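Feb 29, 2024
Entry: mixed-item bin, sorting and storage

The review of the mixed-item bin was continued today. The purpose is to settle which articles remain together in the grey metal bin and which return to the Nalico drawers along the corridor wall. The last full review took place in October and its list is no longer reliable.

Markers, brushes and cutlery are still being kept with the hand tools and the toys. The long, thin articles tend to be put down side by side, and a brush is easily taken for a spoon handle when one is in a hurry. The floor of the bin is scratched and the inner back wall has a long worn patch where the lighter surface has rubbed away. Neither affects use. Repainting was quoted by Negri at 500 and has not been approved.

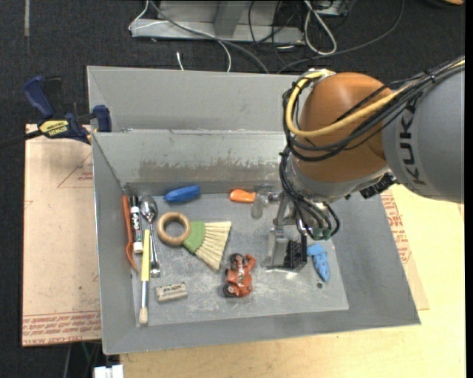
Guilan Luo asked that the paintbrushes be taken out altogether, as bristles kept under other articles lose their shape and the brushes then have to be replaced from the general budget. She would prefer an upright jar on the Sirken shelf, and would move the markers there as well.

The request is reasonable and is adopted for the brushes. The markers will stay for the present, as the drawer labels for stationery have not been reprinted. Spoons are to be kept with the other utensils at one side of the bin, handles towards the front.

The stock register stands at 1,657 entries, of which 40 relate to this bin. Those lines are to be corrected by hand before the register is reissued. Colleagues removing an article should initial the sheet on the cupboard door.

Outstanding: jar for brushes; stationery labels; reply to Negri.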